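Home | Build log | Parts | Set-up guide | Forum

Mistovis Arm, Set-up Guide
Section 7: Wiring the gripper and the first peg test
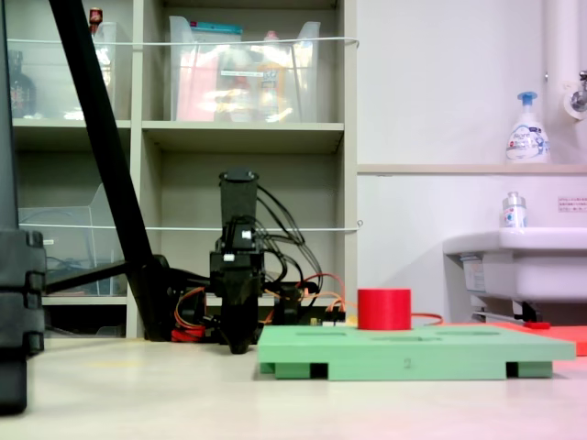 Gripper at the table next to the green board, with the red cylinder standing on top.

Okay, so the arm is bolted down and you've got the gripper on. Now the fun part (I mean it, I love this part!)

1. Switch off the supply and pull the plug. I don't care how quick the job is.

2. Plug in the gripper cables one at a time. Leave a loose loop behind the housing so the wrist can turn. My first loop was way too short and popped out at 102 degrees.

3. Spread the thin wires out on the table and give each one a gentle tug. Benedek Halász uses tape flags on his, and I've started copying him.

4. Set the board to the right of the gripper and stand the red cylinder on it.

5. Power up, open the Diteck panel and home the arm. Wait for the beep!

6. Jog the tip down in small steps until it just touches the tabletop, then save that as your zero. Mine came out at 131, yours will be different.

7. Run the pick routine at the slowest speed. Do it seven times before you even think about going faster.

CAUTION: Keep your fingers and sleeves clear from step 5 on. The arm doesn't slow down for you.

Note: if homing stalls, reseat the motor connector first. Mircea Ursu spent over an hour swapping boards when it was only that plug.

Next up is section 8, teaching the slots.

7 comments | Share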